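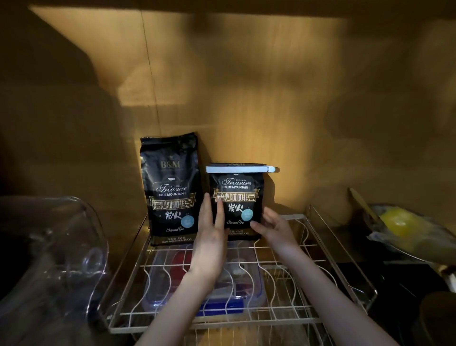
Is a pull-out rack worth paying for in a kitchen cabinet?

Only if the things you keep in there are heavy, tall or always hiding behind each other. For plates and bowls a plain shelf does the same job for less money.

I went to the Lukside open day at Palthorpe with that question in my head and came home with most of it answered, though not by the people who were selling. Lukside fits out kitchens. Palthorpe is the old mill building where they keep their showroom, and on open days they let you wander through and open everything. The flyer promised "storage that thinks ahead." I have owned cabinets for a long time and have yet to meet one that thinks.

You start upstairs with the Plovum range, the one they plainly want you to buy. It has wire racks on runners, corner units that swing out and a tall pantry with baskets in the door. Everything was stocked with glass jars of the same height, all with matching lids. Of course it looked neat. My groceries come in whatever the store sells them in, and half of it won't stand up once it's been opened.

Coffee is my test for this kind of thing. A new bag of beans is tall and stands up on its own. The same bag two weeks later has been rolled over and clipped, it's shorter and fatter, and the clip sticks out to one side and catches on its neighbor. Any shelf looks fine with the first bag. I want to see it with the second, and upstairs at Plovum there wasn't a second bag of anything.

I asked how high the next shelf has to sit above a wire rack if you want a full one-pound bag to go in without bending the top. The answer was that it's "fully adjustable." I asked what the smallest step was. That needed a catalog, and the catalog was downstairs.

Downstairs was better. There's a plain working kitchen at the back with wooden cabinets, no spotlights, and food in it that gets eaten. I spent longer there than in the rest of the building. A few notes:

- Wire racks let crumbs and stray beans fall through to the cabinet floor. Ask whether the rack lifts out for cleaning. The one I tried did, with some swearing.
- Narrow bags lean on wire. Wide-bottomed pouches are fine as long as they have something beside them.
- The back of a deep cabinet is dark whatever you put in it. A rack brings things out to you, and that is the honest case for buying one.
- Check the runners with weight on them. An empty rack always glides.

The Yook stand by the stairs was selling clips, bins and labels. The clips were long and gripped well enough, but they need room to the side, and in a narrow rack that room is just what you lack. The bins were overpriced plastic. I bought nothing.

Then there's the money. The basic rack was $79 and you fit it yourself. The full Plovum pantry was $2000 before fitting, and fitting was another $200. For that I'd want it to do the shopping. The salesman said most buyers "never look back," and I wrote that down because he couldn't tell me how many buyers there had been.

My own plan is the $79 rack, one cabinet, the one by the kettle where the coffee and tea live. If it's still sliding properly in October I may do the one next to it.

Parking is free but the lot floods at the low end, so stay near the road. The coffee they gave out was weak. The next open day hadn't been set when I left, and the catalog, when I finally got hold of one, gives the height of the rack and says nothing about the steps between shelf positions.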